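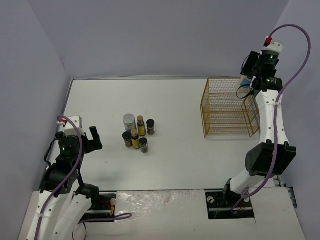 About Stodar

Stodar records examples of everyday handling work for companies that train robots. A customer tells us what their arms need to learn, we set up the table, and our operators guide the arms through the job again and again until there is enough material to learn from.

Leonardo Melis and Abundio Salinas started the company after several years of building test cells for other people. We began with 2 tables and now run 10.

What we record

Most of our work is kitchen and pantry goods: jars, bottles, cans, and the baskets and bins they go into. Small containers standing close together are harder for a gripper than they look, and customers ask for them a lot. We also do folding, sorting and light assembly.

Each table has two arms, one at either front corner, over a plain white top with pale walls. We keep the background simple on purpose. A customer who wants clutter can have it, but we add it one thing at a time and write down what changed.

How a project runs

A typical order is 730 recordings of one task. The operator moves the items to a new starting layout between recordings, and a second person checks every file before it leaves the building. Drops and missed grasps are kept if the customer wants them – many do – and they are labeled as such.

Operators work in shifts and switch tasks during the day. New operators practice for 80 hours before anything they record goes into a delivery.

Our tools

The software that lines up the arm positions with the video is called Drallell. Abundio wrote the first version and still looks after it. Files go out in the customer's own format where we can manage it, and otherwise in ours, with a reader and short instructions.

Working with us

Send us a short note on the task, the objects and the arms you use. Leonardo answers new inquiries himself. We can record a small trial set first – the next open tables are in April.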